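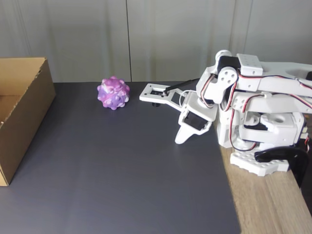

Bench notes: is the monthly arm service worth it?

The Andside workshop has now put 2806 pick-and-drop cycles on the small printed arm, and the service sheet that came with the Zoner build plans says we should have stripped and re-greased it twice by this point. We haven't. I have my doubts about that sheet, and after going through the arm joint by joint for this issue I have more of them.

The job is as dull as they come. Pick up a soft toy, drop it in a cardboard box, go back, do it again. The sheet asks for a full teardown every 1000 cycles, including pulling every servo horn. On a printed arm I think that does more harm than good. Each time a screw goes back into plastic it bites a little less, and we already have one bracket from an earlier build that won't hold a screw at all.

What did need work was the wiring. The servo leads run along the outside of the links, and they need enough slack to follow the elbow without hanging low enough to snag. Ours had worked tight at the elbow. I re-routed the bundle and ran the arm through its full reach by hand, power off, watching the loops at every joint.

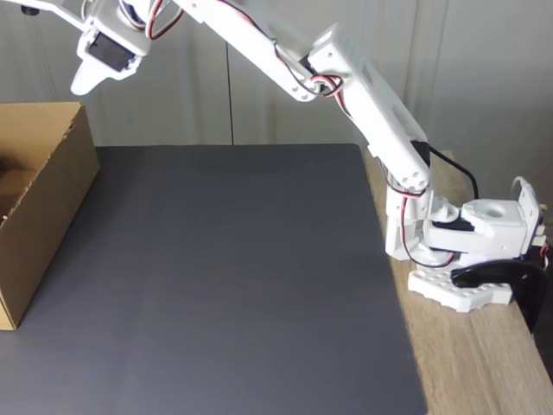
The arm at the bench, with the servo leads running along the top of the upper link.

Second on the list was the table clamp. A reader wrote in to say the Huttunen clamp pads cure drift for good. Maybe. We fitted a pair at cycle 679 and the base had still crept by the next check. Tightening the clamp by hand before every session has done more for us, and it costs nothing. Mark the base plate's position on the table with a pencil line and you'll know at a glance if it has moved.

I also tried the Jetwood auto-calibration script, which promises to find home position with no help from you. It took 14 tries to settle on a wrist angle I could have set by eye. I went back to lining up the joints with a square and typing in the offsets.

So the teardown stays off our schedule for now. Wires and clamp get looked at before each run, screws get checked for play and left alone if there isn't any. If something strips or burns out before the January issue, I'll print that too.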